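PRESS RELEASE

Clivimby Rowing Center to Open Residential Program for Young Athletes in May

CLIVIMBY, Thursday, November 28, 2024 – The Clivimby Rowing Center announced today that it will open a residential training program for rowers of high school age next May. The program will combine daily coaching on the water with a full course of study at Kadbridge High School, which has agreed to adjust its timetable for athletes enrolled at the Center.

The first group will be made up of rowers selected through open trials on Lake Tultov. Applicants do not need to belong to a club, and previous racing experience is not required. Coaches will consider general fitness, technique and school records, and each applicant will be interviewed together with a parent or guardian before a place is offered.

Athletes will train 6 days a week, with morning sessions on the lake and shorter indoor sessions after classes. Sunday will remain free of training throughout the school year. Study periods are built into the weekly schedule and will be supervised by teaching staff from Kadbridge. An athlete whose grades fall below the school's standard will train on a reduced schedule until they recover.

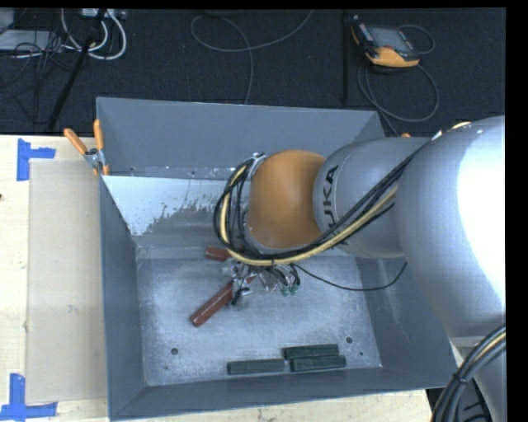
The residence stands a short walk from the boathouse and has been renovated over the past year. It includes shared bedrooms, a dining hall, study rooms and a medical office. The boathouse has also been extended to provide covered storage for the Center's eights and fours, along with new changing rooms and a weight room.

The Kılıçarslan Foundation, the program's main sponsor, has committed funding for the first 4 years. Part of this sum is set aside for scholarships, so that families who cannot meet the cost of boarding may still apply. Scholarship requests will be reviewed separately from the trials and will have no bearing on selection.

Enrolled athletes will also take part in a career program during their final 2 years. Local employers will offer short placements in fields such as physical therapy, engineering, teaching and event management. The Center expects that most graduates will go on to college, and staff will help them contact college rowing programs and prepare their applications.

The Center currently serves around 300 members of all ages. Club rowing, adult classes and summer camps will continue on their present schedule, and public access to the lake will not change.

Application forms and trial dates are available from the Center's front office and on its website. Members of the press who wish to visit the residence before the opening should contact the communications office.

About the Clivimby Rowing Center
The Clivimby Rowing Center is a nonprofit organization that provides rowing instruction and competition for the communities of Lake Tultov.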